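2/12/18

Red bleed, continued. I left the last batch of strips soaking longer than planned (phone call from Zollmont, they want to know when they'll get their cotton back, and I had no good answer) so I'm throwing those out and starting over with fresh ones. Annoying, but I'd only have argued with myself about the numbers later.

Recap for anyone picking this up cold: the Kusham red is gorgeous on cotton and it runs. It runs in plain water, it runs in soap, and it looks completely innocent until you put something pale in with it. The question is whether the dye isn't grabbing the fiber or whether we're just lousy at rinsing. I've been in the lousy rinsing camp since November and I'm sticking with it for now.

What I did today: cut new strips from the same bolt, stitched each one to a piece of undyed cotton along the short side, and gave half of them the old rinse (cold until I got bored, basically) and the other half a proper hot soap-off at 85 with the Femura powder, then a warm rinse, then a cold one. Same amount of water for everybody. I kept the jars labeled this time!

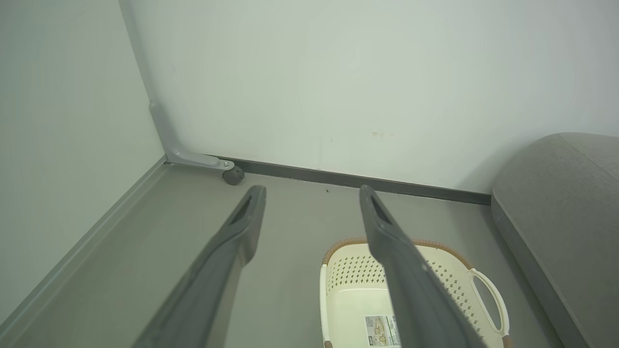 The old-rinse strips were a mess, as expected. Undyed side went a pretty solid pink, worst near the stitching, where the two fabrics sit tight together and the loose dye has nowhere else to go. I graded them against the gray scale by the window and then again under the desk lamp, and I was harsher under the lamp. Going with the window grade. Somebody should write down which light we used in the fall, I couldn't find it anywhere in the old book.

Hot soap-off strips were so much better that I went back and checked I hadn't mixed up the jars. I hadn't. There's still a blush on the undyed side if you fold it against a clean scrap, but you have to go looking for it. I'd let that out the door with a "wash separately" tag and sleep fine.

One thing that bugs me is the white. What we call white around here is all over the place, and a slightly creamy scrap hides pink really well, so I may be flattering my own results. Need to cut all the undyed pieces from one roll and keep a piece of it in an envelope in this book.

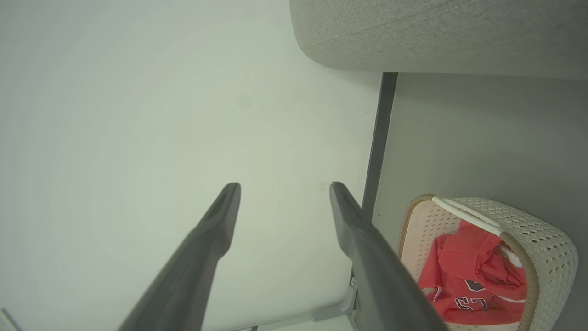

Off-white, a few faint specks.

Then the water. Ours is hard, and the Zaugg strips put it further up the chart than I remembered, so I tried a jar with some 80 grams of softener in it just to see. Too much, obviously — it felt like dishwater — but the suds came up right away and the rinse ran clear a whole round sooner. Worth repeating with a sane amount. I also want to know if the 2 rinses at the end are both doing something or if I'm wasting water out of superstition.
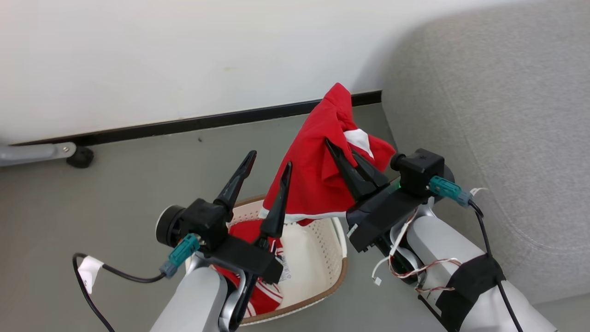 Wendelin Pichler read this over and thinks I'm giving the rinse too much credit. According to Wendelin the salt went in too early on that bolt, so a lot of the dye never had a chance to bond, and a hot soap-off only strips it faster. Fair point, and it would explain why the color looked a hair lighter afterward.

So next time: dye a short length with the salt added late, leave the soda alone, and run it through both rinses next to the old cloth. Leave all of it soaking for 7 minutes, timer on, phone in the other room. Also order more Femura, the tub is down to the scoop. Call Zollmont back.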